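Dolavik arm drops wrist comms mid-grasp, then sags
Stostano Forums > Two-arm setups > Faults and safety

beltslack
Posted Mar 22, 2021
OK, I need some fresh eyes on this. Our left arm was fine for 3,783 cycles and then started throwing a wrist comms fault, always with the gripper low and closed on something. The Tefera controller stops both arms like it should, but the left one sinks maybe an inch before the brake grabs. I had my hand near it the second time and did not enjoy that! Logs show 83 ms between the fault and the brake command. I've reseated every connector I can reach and rolled the firmware back one version. No change.

gantrygoat
Is it only ever the left? And what does the job look like? I had one that only faulted with the elbow way out.

beltslack
Only ever the left, yeah. It's bin and lid work. 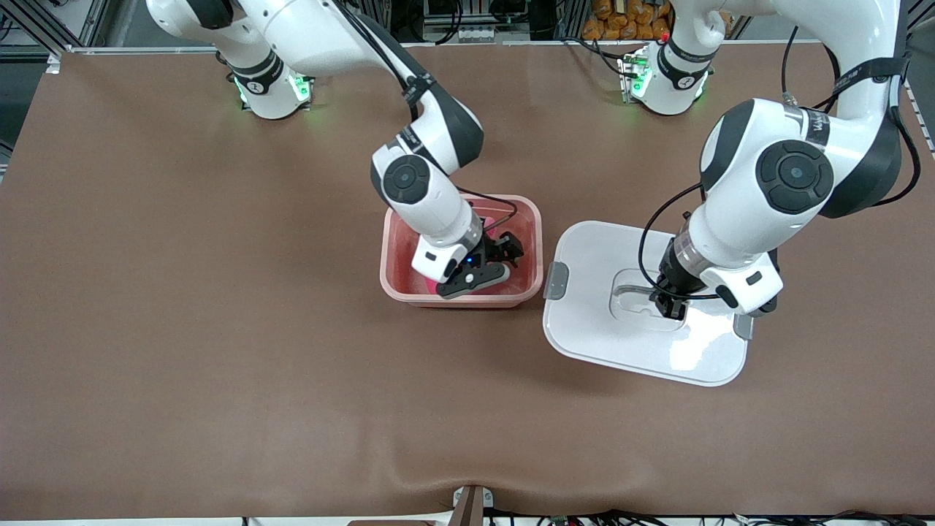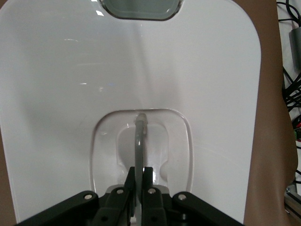 The fault log only says "wrist node lost", so it could be the cable, the node or the power going to it. I swapped the gripper with the one off the right arm and the fault stayed on the left, so I've stopped blaming the gripper. What bugs me is the black cable on the outside of the left arm, the one looping down from the upper links toward the wrist. When the forearm angles in over the lid I wonder if that run gets pulled tight somewhere I'm not looking.

ohmwrecker
It's the cable. Outside runs like that get bent in the same spot every cycle and the conductors go before the jacket does, so it'll look perfect and still be junk. Ours at Clurkden went at almost 2,000 cycles. Put a meter on it and flex it by hand - power OFF.

gantrygoat
I don't buy it. A broken conductor shows up at random poses sooner or later, and this one only faults closed and low. I'd look at supply voltage when the gripper is squeezing.

ohmwrecker
Random poses if the break is in the middle. If it's right at the wrist connector you only see it at one angle. Seen it plenty.

pinchpoint62
You're both arguing about the comms and skipping the scary part. A dropped node should not let the arm sag an inch. Get the brake checked before you run anything else, and keep hands out of there until you do. Green lights on the bases don't tell you the brake is good, either.

beltslack
Fair, that scared me more than the fault did. It's locked out as of tonight. I'll meter the cable, log the supply during a squeeze and do a brake hold test at each joint. The replacement cable won't ship until April anyway.

gantrygoat
Post the voltage trace when you have it. If it's flat I'll shut up about the supply.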